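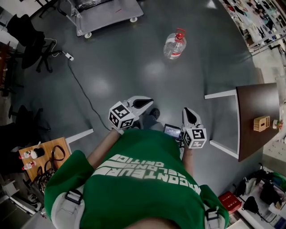 **Pludari Building Products · Retrofit and Ventilation Team**

# Ledesma 300 wall-mounted heat recovery unit

We've been wanting to write this page for a long time! The Ledesma 300 is the unit our team keeps reaching for when somebody rings up about an older house that has been made nice and tight, with new windows and proper insulation, and now the bathroom mirror stays fogged until lunch and the bedrooms smell like yesterday. It brings in fresh air, sends stale air out, and hands most of the heat from one to the other on the way past.

The 300 in the name is the top airflow in cubic meters per hour. Most homes will never run it that high except during a long shower or when someone is frying fish. Day to day it sits at a much lower setting, and that's where it is happiest (and quietest).

## What's inside

The heart of it is a counterflow core. Outgoing air passes on one side of a stack of thin plates, incoming air passes on the other, and the two never mix. Warmth moves through the plates. In winter the air arriving in the bedrooms has had the chill taken off it, and on hot days with the cooling on, the same thing works in reverse.

There are two fans, one for each direction, and each has its own control, so your installer can balance them properly. That matters a lot in a tight house. If more air leaves than arrives, you end up pulling drafts in around the attic hatch, and if you have a wood stove you can pull smoke back down the flue, too. Please don't skip the balancing step. We give installers a worksheet for it and we like to get a copy back.

A summer bypass is built in. When it's cooler outside than in, a flap opens and the night air skips the core completely. Krystyna Zieliński in our office has had one at home through two summers and still sends us her bedroom temperatures every July. We read all of them.

## Who it suits

- Houses that have been air sealed, or are about to be
- New small homes built to a passive or near-passive standard
- Apartments with an outside wall and room for a closet-sized service space
- Timber frame builds where you want the ducts inside the insulated shell

It's a less natural fit for a leaky house. If the wind already moves your curtains, spend your money on sealing first and come back to us afterward. Gebhard Zürcher, who does our site visits, will happily tell you the same thing while standing in your hallway holding a smoke pencil.

## Ducts and placement

The unit hangs on a wall, with all the duct connections on top and the condensate drain underneath. It needs a solid wall. A light partition will carry the weight if it's braced, but it can also hum, and a hum at the head of a bed gets old very quickly. Utility rooms, pantries and the space under the stairs all work well.

Keep the two outside ducts short and insulate them all the way to the wall, with no gaps at the bends. They carry cold air through a warm room, and any bare patch will drip. Inside the house, supply air goes to bedrooms and living rooms, and extract comes from kitchens, baths and laundry. Leave a gap under the inside doors so the air has a way through.

Outside, put at least 6 feet between the intake and the exhaust, and keep the intake away from the driveway, the dryer vent and the compost. You'd be surprised how often the tidy-looking spot on the drawing is right over the trash cans.

## Controls

The wall control has four settings: away, home, boost and night. Boost runs for 20 minutes and then drops back by itself. You can add a humidity sensor in the bathroom duct, and we nearly always suggest it, particularly with teenagers in the house – they will not press the button.

There is an app connection if you want one. The unit runs perfectly well without it, and nothing is locked away behind an account.

## Filters and upkeep

Filters slide out from the front with no tools. Check them every 2 months for the first year, just to learn how dusty your street is, and then settle into whatever rhythm makes sense. People near fields or building sites change them more often. The core itself lifts out for rinsing in lukewarm water. Let it dry fully on a towel before it goes back in, and put it in with the arrow pointing up.

The condensate trap wants a look each fall before the heating comes on. Fill it with water if it has dried out over the summer. A dry trap gurgles, and that gurgle accounts for a good share of the calls we get in the first cold week.

## Seen in use: the Elier row houses

The Elier row in Brurkovport is a favorite of ours. They're brick houses on a narrow street, with new wood fiber insulation inside the front walls and outside the back ones. Architect Maja Wilczyńska wanted the street side left exactly as it was, so both outside ducts on every house go through the rear wall behind a slatted timber screen. The units live under the stairs. She drew the ducts into the plans from the first sketch, and it shows: hardly a bend in them, and no boxed-in corners anywhere in the bedrooms.

Damian Witkowska ran the installation and wrote up his notes on sealing ducts through old brick. Ask for them when you get in touch. They're very good, and there's a whole page on lime mortar.

## In the box

- Ledesma 300 unit with core and first set of filters
- Wall bracket and rubber mounts
- Wall control with cable
- Condensate trap
- Balancing worksheet and printed manual

Ducts, outside grilles and the humidity sensor are ordered separately, as every house needs a different mix.

## Ordering and questions

Send us a floor plan, even a pencil one, and tell us how many people live in the house and how you heat it. Iwona Dudek looks at every plan that comes in and will suggest a duct layout before you order anything. Left-handed and right-handed versions are both kept in stock at Brurkovport, so do check which side your outside wall is on before you call. Pickup is from the side gate, and the counter is open until 4 p.m.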